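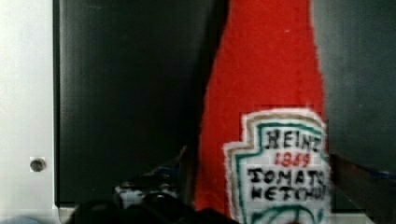

Fimis Workshop Course
Handout 2: Soft objects and the home-built arm
Revised 2023-05-20

Read this before you bring your arm to the shared benches at Clemedbridge. It assumes your joints are calibrated and your wrist camera gives a steady picture.

Why fabric is a poor test

Many hobby builds are shown off picking up plush or felt things. Be suspicious. Felt gives way under the fingers, hides a bad approach angle and forgives a grip that is far too hard. A felt ketchup bottle will put up with a squeeze that would crack an egg. If your arm can lift one, you have learned that the motors turn.

The Troltach notes claim that soft objects "train good habits." I have seen no numbers for this. In March we ran 60 grasps on fabric items with the Barroso gripper and 13 failed. Most of those were slips near the narrow end, where the fingers closed on very little.

What the wrist camera tells you

Less than you would like. Close in, the fingers blur and the object fills the view, so whatever is behind it drops out of your planning. Dark fingers against a dark background are worse still - a color threshold will often merge the two. Printed or stitched lettering is easy for you to read and no help at all in judging depth.

For your own build

Log every attempt, including the ones you stopped by hand. Run at least 16 grasps before changing anything, then change one setting. Lower the closing force until the grip starts to fail, and write that value down.

Do not report a success rate from a single object. Bring something rigid next time as well - a jar, a tin, a block of wood.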